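Gallery: Instrument Handling Project

The instrument handling project forms the practical half of the second-year automation course at Lornimen College. Students work in small teams at a shared bench, where two arms are mounted side by side and must be programmed to sort surgical instruments into a steel tray. The work is supervised by Masaru Arai and is assessed in September.
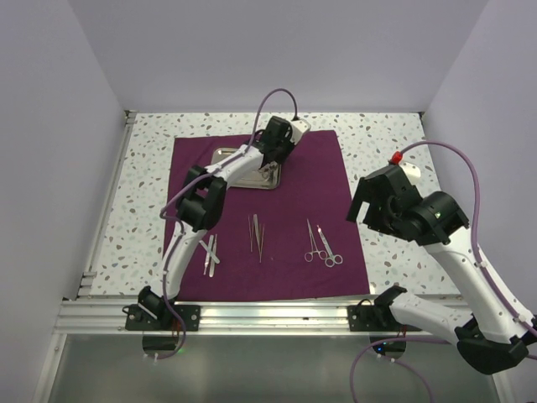
Each team is allotted 90 minutes at the bench on a Wednesday. Teams begin by agreeing which arm is to have priority over the tray — a matter that must be settled in writing before any motion is attempted. Over the year the group has logged 788 attempts, and every attempt is recorded whether or not it was completed.
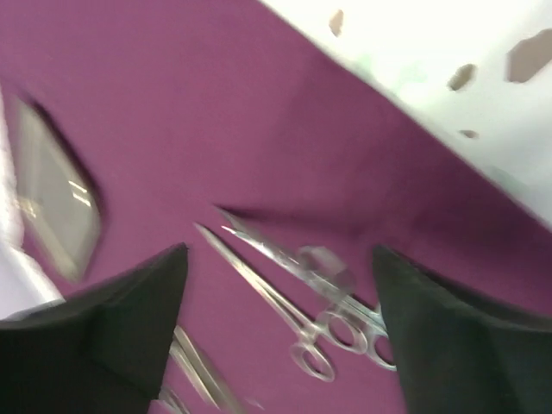
Lornimen College — Department of Automation and Control

Ringed instruments placed close together, as on the purple cloth, are set as a separate exercise. Students are asked to consider the angle of approach and the point at which the fingers should close. Marks are given for the written plan as well as for the run. The Stesina Prize is awarded to the team with the clearest log.

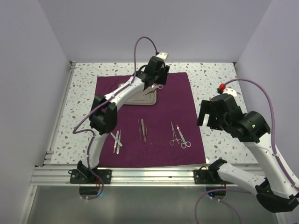 Both arms at the bench, with tweezers and clamps laid out on the cloth.

Students wishing to join the project should apply to the department office, Room 31, Gatchalian Building.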